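I gave up coffee in September and I'm still a little mad at it. My friend Menaka swore I'd sleep better by the second week. Reader, I did not! What I got was a headache, a short temper and a cupboard full of tea I bought in a panic (nine kinds, and I like three).

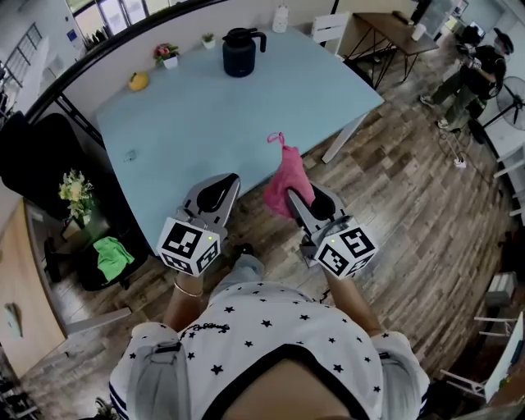 Pink bag, blue table.

Anyway, I'm now a tea person, sort of. I've learned that green tea goes bitter if you pour boiling water on it, so I let it sit with the lid off while I feed the cat and look for my glasses. Black tea can take the heat. Rooibos doesn't seem to care what you do to it,

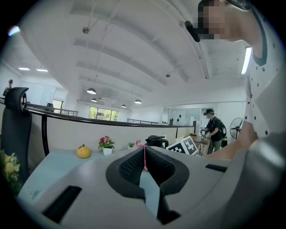
and that's why it's become my evening one, with a splash of oat milk and way too much honey. Roman says it tastes like a warm pencil. He's still on four espressos a day, so I'm not taking notes from him.
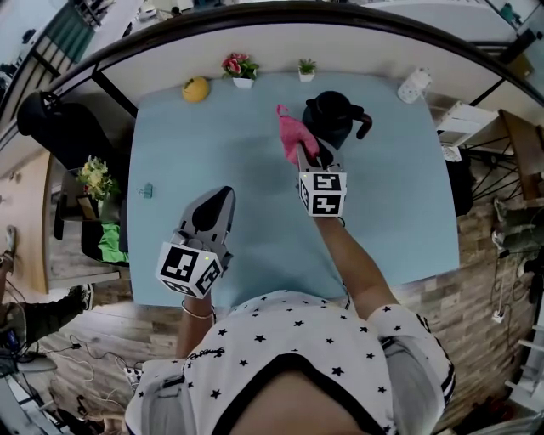 The one thing I really do want is a better way to boil water, as mine takes forever and dribbles all over the counter. I keep going back and forth on electric or stovetop. A black kettle with a proper spout and a curved handle like that one would suit me fine, but my stove is slow. If you have a favorite, tell me in the comments!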